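Spent the afternoon sorting out the dish rack situation. Thread, because a few of you asked about the bowls last time.

1/ The rack is the black metal one from Saltell. Grid inside, wavy wire dividers for standing plates up. It's sold as a plate rack and I own maybe four plates. I use it for bowls.

2/ Bowls don't want to stand in plate slots. They lean. I've stopped fighting it and now I let them lean in whatever direction they like as long as the rims aren't knocking together.

3/ Three in there at this point: the white one with the lacy pinkish-brown outside, the orange, and the blue and white chevron.
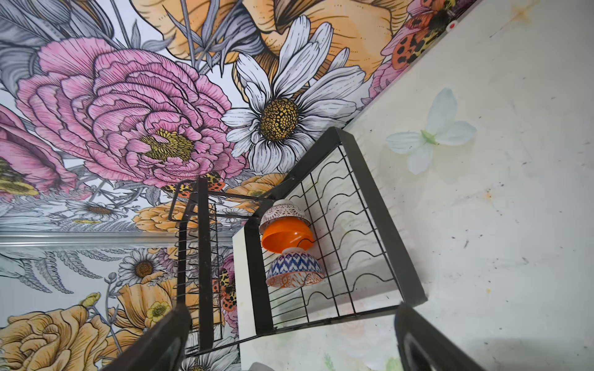
4/ Can you put bowls in a rack with plate dividers? They fit if you tilt them and leave an empty slot or two between each one.

5/ The rack was $31 at the Gavis on Gudham Road. I looked at a $70 one with a drip tray and a cutlery cup and decided a folded towel does the same job.

6/ It goes at the back against the wall so I have the front of the table free. The deeper bowls get turned upside down there while I work out what goes where.

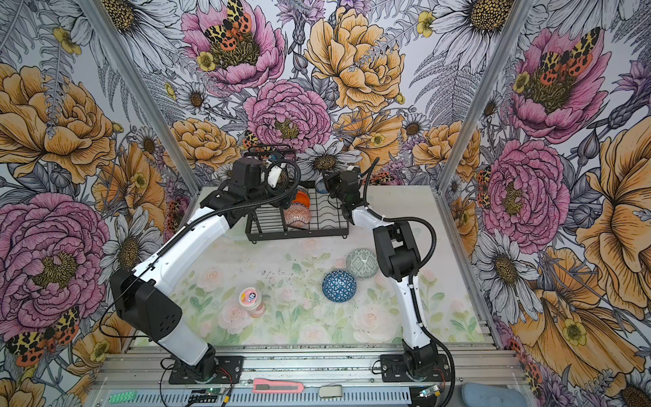
BOWLS AND WHERE THEY GO

7/ Orange: middle of the rack. It's the one I use every day, so it needs to come out without moving anything else.

8/ Chevron: wherever there's space. It's a soup bowl, in theory. Mostly it holds keys.

9/ Green and white one with the stepped diamonds: this is the favorite. Glossy glaze, darker green line around the rim, pattern all over the inside. I don't like it stacked under anything. 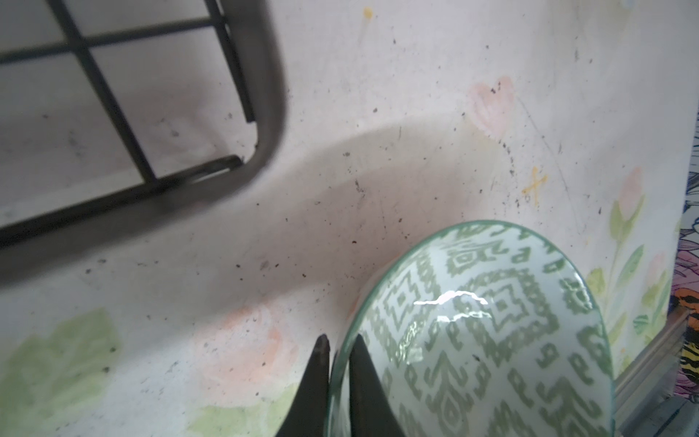
10/ So it goes in last and comes out first. If there's no slot for it I dry it by hand and it goes straight to the shelf.

11/ Someone asked if the green one is Śliwiński. I don't know. I bought it secondhand in August with no box and I've never found a mark I could read.

12/ The table cover needs a wipe more often than I give it one. White shows every speck. Warm water and a little dish soap, then a dry cloth. I tried a spray cleaner once and it left streaks — back to soap.

13/ Yes, roses on the table and peonies and daisies on the wall. They don't match. I picked the wallpaper for the moths and the table cover was what the store had left. 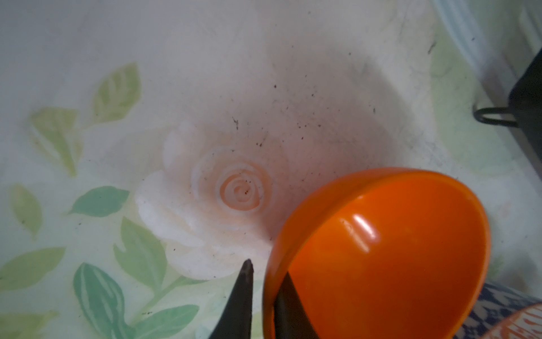
Rose and leaves, table cover, close up.

14/ If you want the same cover, mine came off the roll at Gavis, sold by the yard. Measure first. I was 2 inches short the first time and had to go back.

15/ Next job is the shelf. It's too shallow for the green bowl to sit flat with anything behind it. Will post when I get to it.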